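5.3 Entering a knockout draw

Dutaver builds the draw from the team list you confirmed in section 5.2. Have the seedings in front of you before you start. The draw can be run only once per competition.

1. Open Competitions and select the tournament.
2. Choose Draw, then Knockout.
3. Enter the number of places. The largest draw is 100 teams.
4. Type the seeded teams in order, strongest first. Unseeded teams go in automatically.
5. Tick Separate clubs if two teams from the same club must not meet in the first round.
6. Press Preview and check the byes. Seeded teams receive them first.
7. Press Confirm. The fixtures are coloured green once they are saved.

Note: If the number of teams does not fill the draw, Dutaver adds byes to the first round only. You cannot move a bye by hand.

Caution: Confirming the draw emails every team contact. Check the kick-off times and grounds first – a corrected fixture sends a second email to everybody.

5.4 Replacing a team that withdraws

1. Open the draw and select the team.
2. Choose Replace, not Delete. Delete removes the fixture as well.
3. Pick a team from the reserve list, which holds up to 50 names.

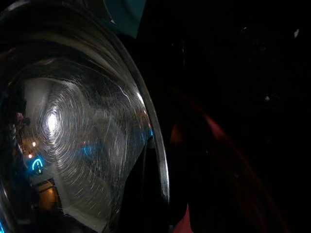 4. Enter the date the withdrawal was received and press Save.

The new team takes over the fixture, the ground and the kick-off time. It does not take over the seeding. If the reserve list is empty, choose Walkover and the opponent goes through to the next round.

Note: Results already entered for the old team stay in the competition history under its own name.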